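We had been promising ourselves a trip to the Jonitz game studio for ages, and in February 2021 it finally came together, with masks on and a group kept small enough that everybody could hear the guide. I write about online slots most weeks of the year, so seeing the place where some of them get made was a real treat for me (and yes, I was early, and yes, I sat in the car eating a muffin until the doors opened).

The tour started upstairs with the artists. They were finishing the symbols for Havex, a 20 payline slot set on an ice planet, and I could have stayed there all morning! One wall was covered in rejected versions of the wild symbol, and I must say I liked a couple of the rejects better than the one they kept. The sound room is next door, and it's tiny. They played us the bonus round music with and without the drums, and what a difference it makes when the reels slow down.

After coffee we moved on to the part I had been most curious about, the math side. Each new slot goes through a program they call Prover, which plays it over and over and keeps a record of what it pays back. We watched a short run of 2,000 spins on the big monitor. It was over before I had found my glasses. That's far too few to tell you much about a game, our guide said, and the proper runs go on overnight, but it was fun to see the bonus round pop up in the log and hear the whole group go "ooh" as if we had money on it. 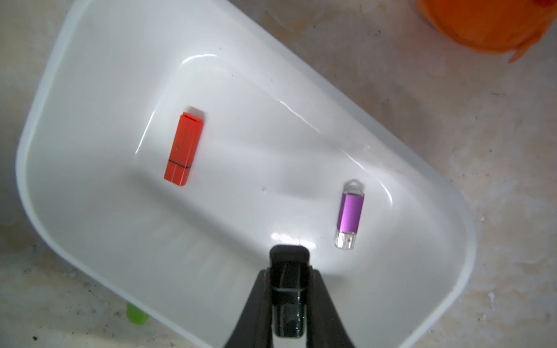 USB drives in a white tray.

Lunch was sandwiches in the Pandey room, named after an old card game of theirs that I'm sorry to say I never played. Then we had 30 minutes to try Havex ourselves with play credits. The free spins came up for me twice and I still finished with less than I started with - that's slots for you. The lady next to me turned 60 credits into a very nice pile and was quite unbearable on the stairs.

If you get the chance to go, wear comfortable shoes and bring your questions, the odder the better. The next visit is planned for March and sign-up is through the studio's newsletter. Parking is behind the building, and the entrance is on the side with the blue awning, which I walked past twice.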